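3.2 Keeping the arms out of the map

Most of what went wrong in our first month was the robot's own body getting into the map. We'd built Meltach, our perception and planning stack, on a bench with a fixed arm and a camera looking at it from the side, and self-filtering there was easy. Move the camera up to the head and the hands are in view nearly all the time, right where you want to be looking at the floor. Our first filter projected the link meshes into the image, grew the mask by 17 pixels and threw away the depth inside it. Simple enough, and it ran fast! It also missed anything that wasn't in the mesh files (cables, mostly). 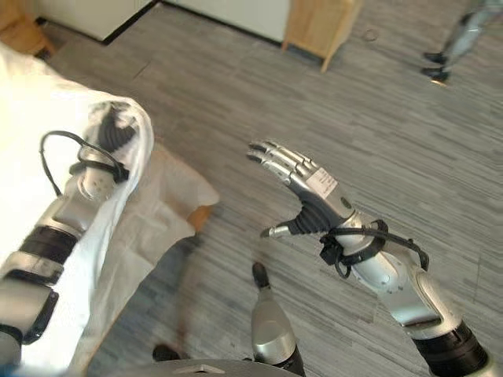

Figure 4. Head view with both arms forward.

The mesh mask works from joint angles alone, so it's happily blind to whatever has been strapped on or laid over the arm since the model was drawn. Aravind Shetty wrote the second version, which we call Mekov, and it keeps a short history of points that travel with each link and adds them to that link's mask. The black cable looping out from the right wrist is the sort of thing it's meant to pick up, and so is the white cloth draped over the left arm, though cloth is a much harder case – it moves with the arm for a bit and then it doesn't. We let a point join a link after 18 consecutive updates and drop it after 40 without support. Those numbers came from fiddling, and I wouldn't defend them very hard.

The planner gets a different view of the same points. Anything Mekov has attached to a link is treated as part of the arm for collision checking, so a cable makes the wrist fatter and the planner swings a bit wider. We tried ignoring attached points altogether and the paths were shorter, but I didn't like watching them.

Floor segmentation had its own troubles. Wosach, the plane fitter we'd been using since January, leans on colour to grow the region outward from a seed, and a streaky grey floor gives it a lot of false edges to stop at. Turning the colour weight down helped in open areas and hurt us next to furniture.

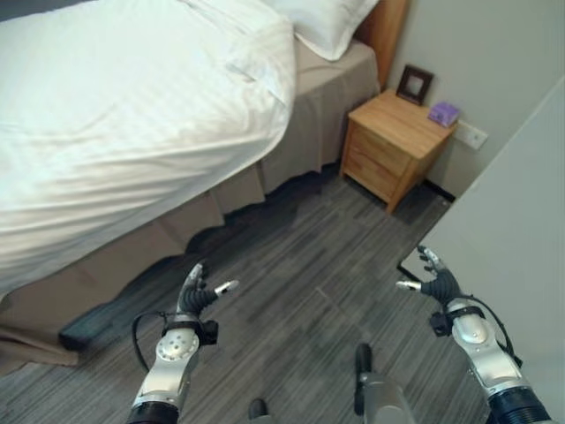 Figure 5. Head view beside the bed.

We ended up fitting the plane from depth only and bringing colour back within 46 millimetres of the plane, where soft edges like hanging fabric tend to blur into the floor. The seed is taken from the largest unmasked patch, so it depends on the arm mask being right first. I'd have liked the two to be independent, but that's where we've landed for now. The remaining failures are listed with the Nowakowski planner results in Section 4.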